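Handout 4: Good practice when recording household tasks with hand-held grippers
Grerport short course in practical robotics, revised Oct 6, 2024

Welcome back, everyone, and thank you for bearing with me last time when we ran over. We got through the theory of why people collect demonstrations by hand, so this handout is about the rather more homely business of doing it properly. Most of these rules come from the Mustard project, which gathered 862 recordings of folding and tidying before we sat down and asked which of them we could really use. Quite a lot of what follows was learned from the ones we had to throw away!

1. Get the room ready first

Agree with whoever lives there which room you will work in and what may be moved. Please ask about the things at the edges too, such as letters, family photographs and medicines, as a wide lens takes in far more than you expect. Open the curtains if there is daylight to be had, and then leave them alone until the session is over.

2. Check the tool before the garment

Wipe both lenses with a dry cloth, open and close the fingers a few times, and write the number on the label into your session sheet exactly as it is printed, including any characters you can't read yourself (copy the shape as best you can). If you are working with two grippers, left and right each get their own line. I know this feels fussy, but a swapped pair is a miserable thing to untangle in February when the recordings were made in the autumn.

3. Lay the garment out flat and keep the neighbours back

Trousers and jeans start flat, either front or back facing up, and you note which. Other clothes can stay on the bed, and in fact we like them to, because real bedrooms have piles in them – but they should not lie across the piece you are folding. The person with the gripper sits or stands to one side and comes in at an angle, so that the waistband and pockets stay in view of the lenses.

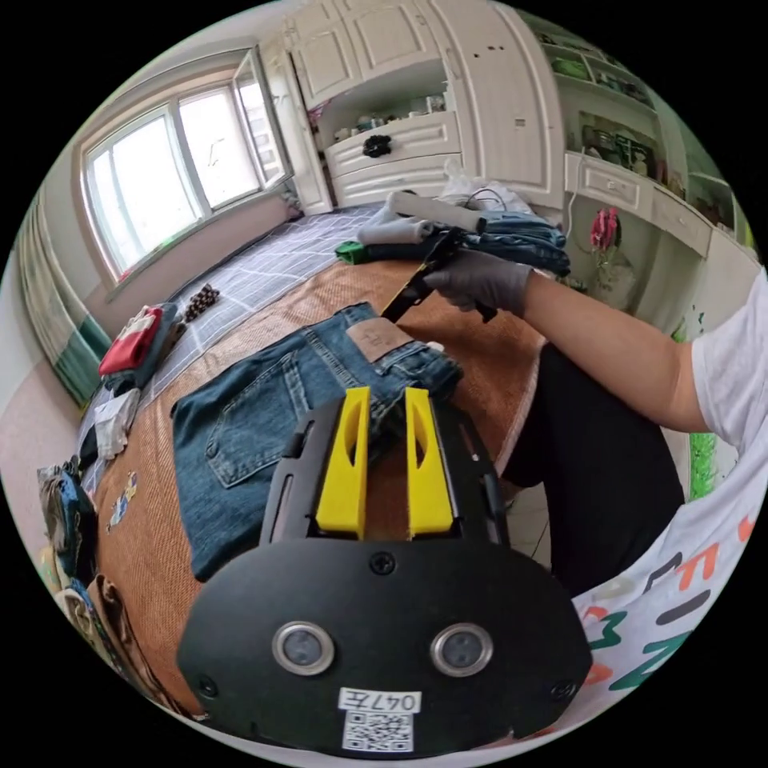

4. Move at a pace you would use with a sleepy child

Slow and even is what we are after. Close the fingers fully on the cloth, lift, carry, lower, and only then let go. If you drop a corner, carry on and pick it up again as you naturally would. The Olomum guidelines allow 2 dropped corners in a recording before it is marked for review, and we follow them here. Stop altogether if anybody's fingers get between the jaws.

5. Finish tidily

Set the gripper down before you stop recording, put the household's things back where you found them, and say thank you. Fill in the Phromma form the same day, while you still remember which fold went wrong – it has 38 boxes, I'm afraid, but over half can be left blank for clothing.

For next session, please read your own session sheet through once and bring it along with any questions in the margin.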